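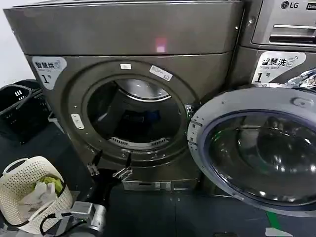 Najafi 16 goes on to the shared media players in Sondholm and Brudside once the checks below are done. Work through them on one player at a time and write the result next to each item before starting the next. Every player needs a number on the front that can be read from standing height, the way the dryer has its big black 1 on the white label. A number on the back or the underside does not count, as those can't be seen once the player is in its cabinet.

Mark each item OK, Not OK or Not applicable. Comments from the first pass are left in.

Part A. Before the update

1. Player number matches the list.
OK at Sondholm. Not OK at Brudside, where two players had been swapped between rooms. List corrected.

2. Power supply is the one supplied with the player, and the cable is not pinched or taped.
OK. One cable was running under a chair leg and has been moved. — Vernon

3. Vents clear on both sides, nothing stacked on the lid.
Not OK in the upstairs room at Sondholm. There was a router on top. It now sits on the shelf below.

4. At least 2000 MB free on the system drive.
Not OK on first check. The largest player had 943 MB free, nearly all the rest taken up by old thumbnails. Clear these from Settings, Library, Clean up. Do not delete the folder by hand, it takes the watched marks with it.

5. Backup of settings and library made and copied off the player.
OK. The copy must be opened once to prove it reads. A file that is there but has no size is a fail.

6. Stista skin switched off and the default skin in use.
Stista has not been tested with 16 yet. With it left on, the test player came up with a blank menu and had to be started in safe mode.

7. Add-ons: automatic updates paused.
OK. Isabelle asks that the list of installed add-ons is saved as text as well, so it can be compared afterwards.
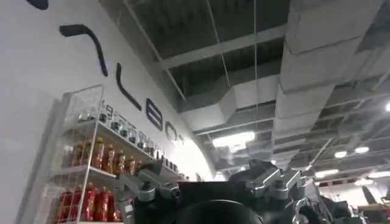
Posted by Harpreet Marchand | Sat 25 January

Part B. The update itself

8. Player is on a wired connection.
The download will run over wireless but please don't. If it stops halfway the player keeps the part file and tries to use it at the next start.

9. Version shown on the file is the full release.
Not OK once. An alpha build was still on the memory stick from last May. Stick wiped.

10. Power not switched off until the home screen is back.
OK. The progress bar can sit at 100 per cent for several minutes while the library is converted. Leave it alone. If there is still no home screen after half an hour, ring Torbjørn Løken before doing anything else.

11. Library opens and the number of titles is the same as before.
OK at Sondholm. Brudside came up short until the network drive was added again with its password.

Part C. Picture and sound

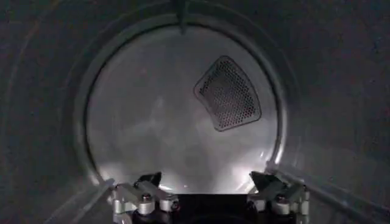
12. Hardware decoding is switched on and dark material plays without blocks or bands. The new release handles decoding differently on the older players, and the fault only shows in shots with very little light in them. The inside of a dryer drum is the sort of subject that brings it out, almost black in the upper corners, going through dull grey to silver, with white glare low down on the back wall. Bands in the grey part mean the decoder setting is wrong. If the glare spreads into one flat white patch, look at the colour range setting first.
Not OK on one older player. Passed with decoding set to software, but the fan is louder.

13. Refresh rate changes to match the video.
OK. A short blank screen while it switches is normal.

14. Sound and picture in step after ten minutes of play.
OK. Check at ten minutes and not at the start, the drift builds up slowly.

15. Sound goes through the amplifier and not the television.
Not OK in the large room. The update put the output back to its default. Expect this on every player with an amplifier. — Huguette Gauthier

16. Remote: all buttons tried, including back and stop.
OK. The long press for subtitles has gone in this version and has to be set up again under Input.

Part D. Leaving the player

17. Web control has a password. The default user name is not enough.
Not OK at Brudside. Password set, Torbjørn has it.

18. Add-on updates switched on again and list compared with the one from item 7.
One weather add-on was dropped. Not replaced.

19. Screen saver on, player restarted once from the menu and once from the switch.
OK.

Still open: item 6 for all players, item 12 for the older one. Vernon Sutherland keeps the marked-up copies.

Last updated: Sat, after the second visit to Brudside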